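El último ferry

El ferry de Stundau salía los martes a las nueve, y mi madre llegó al muelle con dos maletas y el recibo de la casa doblado en el guante. Había vendido por menos de lo que pedía. El comprador, un hombre de la naviera Gandex, ni siquiera quiso ver el huerto.

- ¿Y las gallinas? - le pregunté.

- Las gallinas van con la casa.

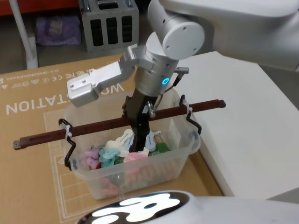 Subimos sin hablar. En cubierta hacía viento y ella se sentó de espaldas a la isla, con el bolso sobre las rodillas. Tenía 61 años y nunca había dormido en Jultevora.

A mitad del trayecto sacó la llave del portón. Se le había olvidado entregarla. La miró un rato y la volvió a guardar.

- Ya la mandaré por correo - dijo.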